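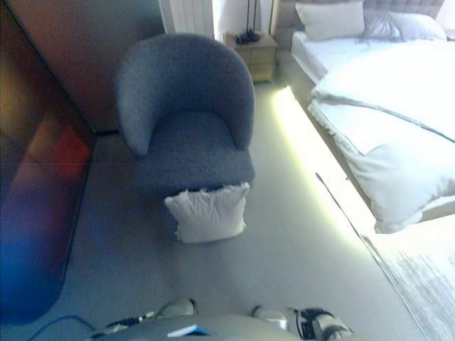
Day whatever of teaching a robot to tidy a bedroom, and I have opinions about cushions now. Quick thread while the files copy over. Our task this week at Modetbridge is "put the pillow back on the chair", which my mum could explain in one breath and which has eaten most of my month. Start position is a white fringed cushion flopped over the front of a grey tub chair, half on and half off. I like that start a lot! It's the way cushions end up in my own flat, and the model needs to see plenty of untidy beginnings or it only learns the neat ones.

For anyone new: I'm the one driving. I move, the arms move, everything gets saved, and each go is one episode. We want 700 of them for this task before anyone trains anything. I do 60 on a good day. On a bad day I do a lot of sighing and drink Tove's coffee.
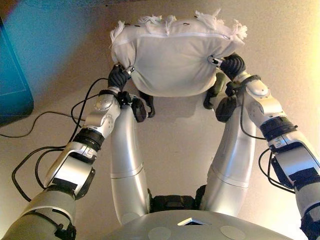 Two hands for this one, always. We tried letting people go one-handed for a bit (my fault, I was feeling confident) and the data was a mess, because half the drivers did it one way and half did the other and the model sort of averaged us into a person who dithers. So now the rule is a corner in each hand, lift, pause, then move. The pause matters more than you'd think. It gives us a clean place to cut the episode into bits later on.

Someone asked last time whether I throw away the fumbles. No! Well, some. If I drop it and pick it straight back up, it stays in with a "recovery" tag, and those are my favourite ones to collect. If I drop it and swear and restart, it goes in the bin, swearing and all.

Fringe is a pain, by the way. With a plain cushion the edge is the edge. With a fringe you get a fluffy sort of maybe-edge, and our first model (Furnival, long story, named after a cat) kept closing its fingers on the fluff and coming up with nothing. The fix was boring. More fringe in the training set, more grabs on the solid part of the corner, and me learning to go in 3 seconds slower than feels natural.

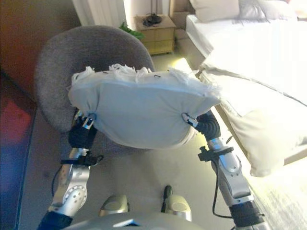 Speed is the other thing I nag about. New drivers go fast when they're fresh and slow after lunch, and you can see it plain as day in the plots. Tove Damgaard keeps a chart of everyone's episode lengths on the wall and mine has a very clear biscuit-shaped dip at four o'clock. I've started taking a break before the dip, and the afternoon lot now look much more like the morning lot.

We also shuffle things between goes. Chair turned a bit, cushion flipped, curtains open or shut, lamp on or off. It's dull and you feel daft walking over to nudge a chair by a hand's width, but back in June we skipped it for a whole batch and ended up with a model that could do the job in precisely one position. Lovely to watch. Completely useless!

Six of us share the driving, and I've asked everybody to write one line of notes per episode. One line! "Left hand slipped", "too close to the bed", that sort of thing. Gurkeris, which is our labelling tool, lets you search those notes, and I have found more problems that way than by looking at any graph.
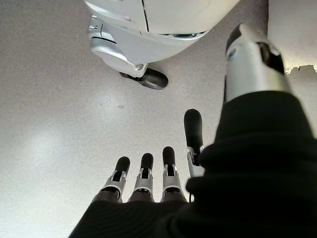

The close-up views are what I check first when an episode looks odd. From up high everything seems fine and then you open the hand view and one finger has been lagging behind its mates for the whole session. I go through a handful every evening, tea in hand, on double speed.

Next up is the Lekberg set, which is blankets. I have done precisely one blanket so far and it took me four tries to find a corner. If any of you collect cloth data and have a good way of describing "crumpled" so six people mean the same thing by it, please reply, I'll read all of them. Files have finished copying, so I'm off home.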